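Hands on with the Steltov hand-held gripper at the Trerkia open day

I went to the Trerkia open day on Wednesday mostly to get my hands on the Steltov, and I got a good long turn with it, so this is going to run on a bit. If you only want the verdict, it's at the bottom. If you're thinking of spending $395 on one (that was the open day price, they wouldn't say how long it lasts), please read the part about the wrist first.

Quick background for anyone who missed my last post. I have a small arm in my garage and I've been trying to teach it kitchen-type chores, with very mixed results. Teaching it by dragging the arm around is slow and makes my shoulder hurt. The pitch with the Steltov is that you leave the arm out of it. You hold the gripper yourself, do the job yourself, and the recordings go into training later. I'd watched plenty of clips of people doing this and wanted to know what it feels like after the first five minutes, when the fun wears off and you're on your umpteenth pickup of the same thing.

Parking was awful, by the way. Go around the back.

The demo was set up at a real work counter, one of those black marble-patterned ones, with a sink basin and a bunch of everyday clutter left around it. I liked that a lot. Every other demo I've been to had a bare table and a few colored blocks, and you come away knowing nothing. Olga Toledo ran our group and she's good at it, she talks fast and hands you the thing before she's done talking. Her rule was that you pick something up, hold it still for a breath, then move. I forgot the breath every single time.

First job was picking up smooth things over the basin. I figured this would be the easy one. Nope!

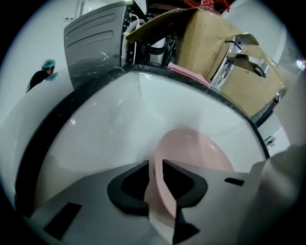
The finger pads are what sold me. They come in toward each other at an angle, so a rounded thing has somewhere to sit, and you don't have to line it up perfectly. With the gripper on my own arm (flat fingers, came with the kit, I hate them) anything egg-shaped wants to squirt out the side. On the Steltov I could come in a little crooked and still get a hold I trusted. My first few tries were bad because I was squeezing like I was hanging on to a ledge. Olga told me to ease off the trigger until I felt the pads give, and after that I got into a rhythm.

What I didn't love is how much gray body there is in front of you. It's wide, and when you're working down low over a basin you end up guessing where the bottom of the object is. The people who make it say you should be looking at the tips and ignoring the rest. Fine, but my eyes go where they go. I bumped the rim more than once, and I was embarrassed, and Olga just said "again" in this very calm voice.

The trigger has a long pull. I have big hands and it suited me. Janaína Holanda was in my group and has smaller hands, and she was using two fingers on it by the end and shaking her arm out between turns. They told us a shorter trigger is in the works. I'd want to see that before buying for a group of people who have to share one.

Now the wrist. The Steltov weighs 800 grams with everything on it, and the weight sits forward of your hand. On paper that's nothing, my cordless drill is a lot heavier. But you don't hold a drill level out in front of you for half a minute at a time while trying not to wobble. I felt it in the top of my forearm pretty early and it was still there the next morning when I went to pour coffee. There's a strap that's supposed to take some of the load. I tried it both ways and couldn't tell you the difference.

Olga said a good session for one person is 200 takes, with breaks. I asked if she does that herself and she laughed and pointed at Saturnino Arroyo, who apparently does most of the long ones. I'd like to see his forearms.

Second job was the one I came for. Working beside somebody else, at the same counter, with both of you reaching in and out. My garage arm is going to have to live with people around it (well, with me and my kids), so I was curious how the Steltov would cope with a crowded counter. For this part they also had the head-mounted unit out, and there was a gripper with the marker cube on it, the white one with the black square patterns.
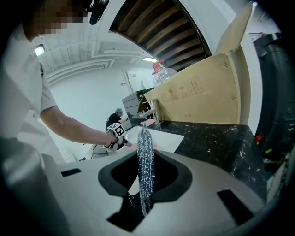

Long skinny things are a different animal. You want to grab them in the middle, and the tip swings, and if you're a little high it rotates on you as you lift. The angled pads help less with these. I did better when I slowed way down and came in square, and Janaína did better than me by just being more patient, which she'd probably tell you is the story of the whole day. I dropped plenty. Shiny stuff is also hard on any camera, and I asked how the recordings come out when the object is throwing light all over the place. Purificación Sepúlveda took that question and gave me a straight answer: some of those takes get tossed. She wouldn't give me a share, and I did ask twice.

The marker cube I have mixed feelings about. It sticks up and you have to stay aware of it, especially with another person's arm going past yours. It also wants to be seen, so if you turn your hand in a way that hides it you get told off. I never stopped thinking about it. Maybe that goes away after a week. If your counter is tight like mine, with a big box parked on it and bottles behind, measure your space before you order the cube kit.

Ours was the 2 o'clock group and it ran over, so the software portion was rushed. What I saw was the Flatar viewer, where you scrub through a take and mark the start and the end. It's plain and I mean that kindly. Big buttons, no menus hiding inside other menus. I marked up one of my own takes in no time. I did not get to see how you get the files out of it and into anything else, and that's the part that has burned me before, so I'm leaving it as a question mark. Montserrat Zabala took down my email and promised to send me the export notes. I'll update this if they show up.

A few loose ends people asked me about in the comments last time:

Cleaning. The body is smooth and has a matte finish, and it wiped down fine with a cloth. There are some slots in it, though, and I can see crumbs getting in there if you use it around food. I asked about a cover. They don't make one.

Noise. None to speak of, it's you doing the squeezing.

Left-handed use. I switched hands for a few tries and it felt about as clumsy as I am with my left hand at everything. Nothing on it fought me.

Spare pads. Sold in pairs through Soler, who had a table by the door. They had a softer kind too and I bought a set before finding out that they don't fit my garage gripper. My own fault, should've asked.

So would I buy one? I think yes, but I'd wait for the shorter trigger, even with my hands, because I'd want my oldest to be able to use it. The grip on rounded stuff is better than anything I've tried. The weight is my main complaint, and the big front end is the second. If you're just curious and not sure you'd record enough to make it worthwhile, go to the next open day (they said April) and ask to do both jobs. The first one will flatter you and the second one is closer to what a long afternoon with it would be like.

Wear short sleeves. My cuff kept catching on the trigger.

Four out of five for the gripper, three for the strap. Coffee was decent and there were little almond cookies, gone by the time the second group came in, sorry about that.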